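What the second arm costs
Budgeting for a small two-arm cell, and the lines that get left off the first quote

December 9, 2020

When Yesenia Beltrán put in her first request for a robot cell at Firell, the form had one box for the price of the machine and one for delivery. She filled in both and the request was approved in a week. By March she was back asking for more money.

Firell packs small gift items for other companies. Much of the work is short runs in printed cartons, and the cartons change from one customer to the next. Beltrán wanted a bench cell where packing moves could be tried out before anyone committed to a full line. Her quote covered a pair of light arms, their grippers and the control boards. It did not cover the rail to bolt them to, the enclosure, spare servos or anyone's time.

"I had priced the arms," she says. "I hadn't priced a place to put them."

Valentin Pîrvu plans equipment purchases at Grellard, a contract workshop that has set up cells of this size for several packing firms. He asks buyers to split the budget before they talk to a supplier. Arms and grippers go in one column. Frame, rail, walls, floor and lighting go in the next. Spares, cabling and labour go in the last, and he wants that column filled in first, while there is still money to argue over.

Labour is the figure people get wrong. Firell logged 141 hours of staff time on its cell before the arms did any useful trial work. Most of that went on mounting, wiring and setting the two arms so that they could share the same patch of floor without knocking into each other. A single arm would have needed far less of it.
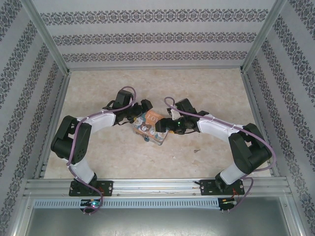
Is it cheaper to buy one arm now and add the second later?

Only if the frame is bought for two from the start. A longer rail and a wider enclosure add little to the first order, but replacing a short rail means stripping the cell down and setting everything up again. Pîrvu advises paying for the full width and leaving the second mounting position empty until the work calls for it.

Two arms make sense where a job needs something held while something else is done to it. Turning a light carton is a common case, as the carton tends to slide when only one side is pushed. If the job is picking an item up and putting it down elsewhere, one arm and a simple fixture will usually do, and the fixture can be made in-house.

Servos wear, and in small arms they wear fastest at the wrist and gripper. Beltrán now keeps 3 spare servos on the shelf for each arm, plus a spare control board. Her supplier, Araújo, quotes 13 working days for replacements, and a cell waiting that long for one part is hard to defend at a budget meeting.

Cables should have their own line too. They flex every time the arm moves, and a poorly routed one can catch or pull loose. Allow for spare lengths, ties and an afternoon to fit them properly.

Firell's next cell is planned for its Tetumitz site. The request runs to 2 pages, and the arms take up four lines of it.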